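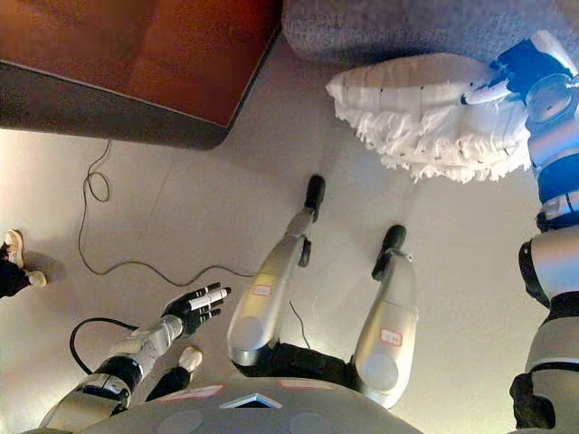 Tokel asked after the July dry run whether all this cable checking was worth ten minutes of a talk. Their point was that a legged machine which falls over gets blamed on its controller, and the wiring gets looked at last. I agree with the second half, so the cable part stays in.

Slide 2. Setup of the machine at Nindum. Humanoid, two arms, floor cleaning tasks with a mop head. Floor is smooth and pale, furniture stays in place. We do not clear the room for tests.

Slide 3. Start-of-shift check, 13 items. Read out only these:
Feet flat, soles wiped.
Thigh and hip fasteners by hand first, then torque wrench.
Elbow cable: flex the arm through full range and watch the loop. It should return to the limb without touching the knee.
Loose cables on the floor moved out of the step area before the legs are powered.
Mop head seated on its stub. Pull once, twist once.

Pause here. Somebody usually asks about the fingers. Answer: open and close the hand empty, then with a light object. If one finger lags, log it and carry on. If two lag, stop.

Slide 4. Faults, first 363 hours of running. Most of the log is connectors. 21 entries were elbow cable wear, all from the same clip position. Flilance supplied a softer clip and we moved it toward the shoulder side. No entries at that position afterward, but the hours are still low. Say so.

Slide 5. Mop load. A wet head weighs more than a dry one, and the arm offset has to be set for the wet weight. Karakaya runs theirs with the dry value and accepts some lean at the hip. We tried it and went back.

Slide 6. Replacing the elbow cable. Power off, arm supported, legs locked. Photograph the old routing before unclipping. Route the new cable loose, flex the joint, then close the clips from the wrist upward. Repeat the range test before the covers go on.

Skip slide 7 if short of time. It is the parts list and it is in the handout.

Notes revised 15/08/2020.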